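Print this story | E-mail this story

Bevholm kitchen robot learns from plates, one at a time

By Sheyla Grajales
17/05/2019

A Bevholm company that says it will sell a kitchen robot able to clear up after dinner is still teaching it to handle dishes, and the teaching is slow.

Flillorel has had an arm working over a kitchen counter since October. A person steers it through a small job, such as moving a plate near the sink, and the computer stores the arm's motions along with video from a fixed camera. Each run counts as one example. The company wants 200 good ones for every job before it lets the software try alone.

On the day of our visit the team saved 40 runs and threw out 11 of them. Marisol Huamán, who manages the project, called that a normal day.

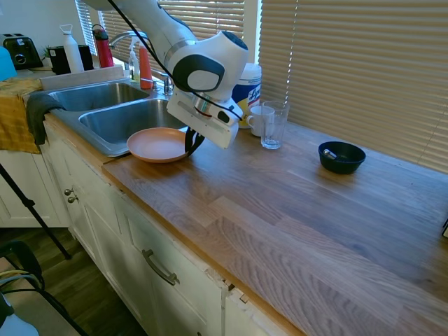

The Flillorel arm grips the rim of a plate at the edge of the sink.

Huamán said the counter is kept cluttered on purpose, so that the software doesn't learn to expect a bare one. It is still one counter, with one sink, and the company could not say how the arm would do in a kitchen it had never seen. "We'll test that when we get there," she said. She gave no date.

Jhonatan Taipe steers the arm for most of the day. He said it took him 18 shifts to get smooth at it, and that his early runs were later deleted. Asked whether he could clear the same dishes faster by hand, he laughed and said yes.

Gyu-bin Bang, an engineer who has worked on similar projects and has no tie to Flillorel, doubts the target. A few hundred examples may be enough for one plate in one spot, he said, but glasses, forks and greasy pans are each a new problem. "People see the arm pick something up and assume the rest is nearly done," he said.

Flillorel would not share results from its first solo tests or name a price. Huamán said the next job on the list is mugs.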